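Cell notebook, Plurlow bench
Dec 29, 2024

Quiet building, so I had the cell to myself for most of the day. Drawer task again. The two arms have to get the pieces off the floor and into the bottom drawer of the yellow unit. I kept the clutter in, clock and soft toy included, as the Semple packing room never looks like the tidy cell in the Solico brochure.

I wrote the start sheet by hand this time. The form on the tablet wants a pass or a fail for each run and has no box for "someone had to lean in". I think that missing box explains a good deal of the optimism in the last report.
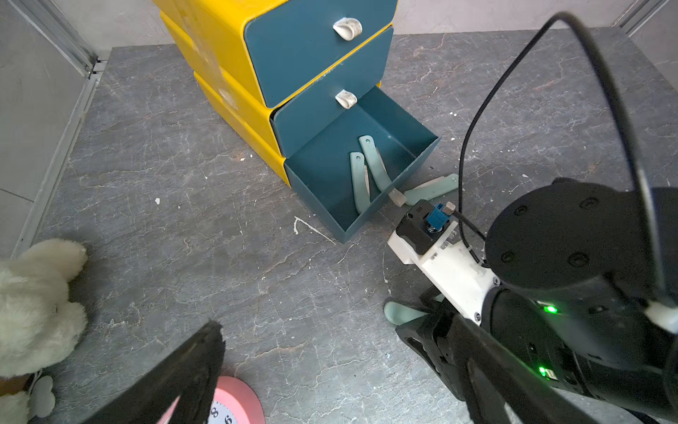

What we are counting

Solico's summary for December says 91 per cent. I asked what of, and got a link to the same summary. Going by the logs, it is the share of grasps where the fingers closed on something and lifted it. A piece that gets lifted and then let go on the rim of the drawer counts as a success. So does one picked up, put down a bit to the left and picked up again, and that one counts double.

What the packers at Semple care about is whether the drawer can be shut and sent on. I'm going to log that separately from now on, by hand if I must: drawer filled and shut, no help given. I expect the number to be ugly. I would still like to have it before the January meeting and not after.

Also needs its own column: minutes of a person's time per run. Laying out, watching, clearing up, restarting. At the moment this is booked under "development", so on paper the cell runs with no staff at all, while somebody has stood next to it all day.
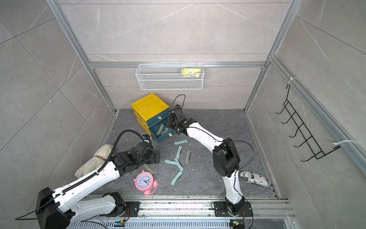 Note added under this in pencil, from the packing side: you are right about the minutes, but please put down what sort of minutes as well. When we pack by hand we talk, we swap places when a wrist gets sore, and we can see how far we've got. Minding the cell is sitting on a stool waiting for it to go wrong. Several of us would sooner pack. If the plan is that we all become minders, say so now.

Fair, and I don't have an answer. The plan as written says the 14 people on packing will be "freed for higher value tasks". I've read it through twice and it doesn't name one. I asked for a list before Christmas and will ask again.

My own guess is that the work left over will be the awkward part. The arms get the pieces lying flat and well apart, and people get the ones that overlap, or have ended up under something, or lean in the drawer so it won't close. Pay per drawer would have to change if that happens, because the easy drawers are what make the rate at present. I've not seen this raised anywhere. 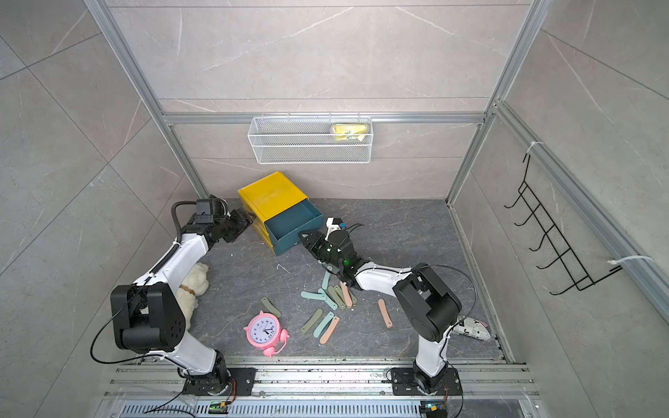 On pace. Semple's target is almost 2,000 pieces a shift, and the slide from Cistia sets this beside the cell's top speed, taken from the arm's data sheet. Nobody on packing works at top speed for a whole shift and neither will the cell. Cistia should redo the slide with a full shift on both sides, stoppages in. I've written to them. Short message, polite enough.

Things I did like, to be even-handed:

The arms can share a drawer. I had thought they would have to take strict turns, and I was wrong about that.
Restart after a stop is much less trouble than in the autumn build.
It is no louder than the old sealing bench, so people can talk near it.

Things I didn't:

Floor wants sweeping before the next session, rail too. There is no line for cleaning in the cost sheet either. In the packing room it gets done between drawers without anyone thinking of it as a job.
The stop button is on my side only. Whoever is at the far end has to shout.

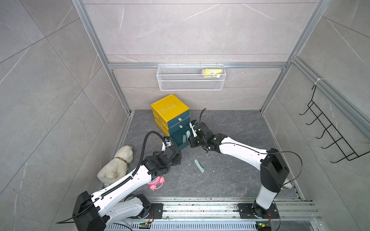

The stop button needs sorting before anyone from packing is asked to mind the cell alone, whatever the schedule says. I've put a red tag on the key until there is a second one.

For next time:

Run the drawer task with a packer setting the start layout, since mine are probably kinder than I think.
Log drawers shut without help.
Log minutes of a person's time, and what they were doing.
Stop at 5 and write up the same evening. I left it too long today and had to work out my own ticks.
Ask again for the list of higher value tasks.

Key is in the drawer under the bench printer, tag still on.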